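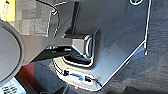

The Hiturlow rain gauge is made for farmers and village schools that want to follow drought and heavy rain over many years. It measures rainfall every six minutes and keeps up to 2,907 readings before you must download them. All outdoor parts have a dark grey finish with a matte surface, like the flat plate in the photo, and small scuffs do not change the measurement.

**In the box**

- gauge and ground stand
- cable, 42 cm
- printed rainfall diary

Price: 1,751 lira – delivery is not included. For orders of several gauges, please write to Tülin Sezer at Brirance.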